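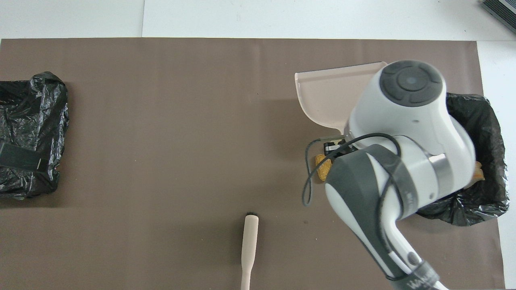
Clearing Up After Paper Week

Welcome back to the Skornport craft room pages, and thank you to everybody who wrote in over the summer asking how we keep the tables decent between one class and the next. Paper Week in August is our busiest stretch of the year – 27 sessions, morning and afternoon, and the offcuts do get everywhere – so this gallery is given over to the cleaning up, which I have come to like nearly as much as the making.

The brown sheet and the lined bin
We cover the white tables with one big sheet of brown paper, smooth side up, and a bin with a black garbage bag folded well out over the rim goes right on top of it, close to hand. A few specks will always stay behind on the sheet, and I've stopped fretting over them. The crease across the paper does no harm either, though a brush will catch on it if you're in a hurry.

The pink dustpan
I am fonder of this than a grown person should be. It's plastic, a pale pink you can very nearly see through, and just right for small scraps. The long-handled kind we tried at the Norkus hall was forever knocking over the glue pots!

The black bag at the far end
Bunched up and out of the way on the left, with its flat black strap across it. I like to keep that side of the table for odds and ends so the middle stays free.

What goes where
Clean offcuts bigger than a playing card go in the Estlow drawer for the collage classes, and the little crumpled tan bits go straight in the bin. We get through 16 bags in a busy month, bought in boxes of 100, and the brown paper comes on an 80-foot roll from the Mbeki shop by the harbor. If you're coming along in the fall, the room opens at nine and there are aprons on the hooks behind the door.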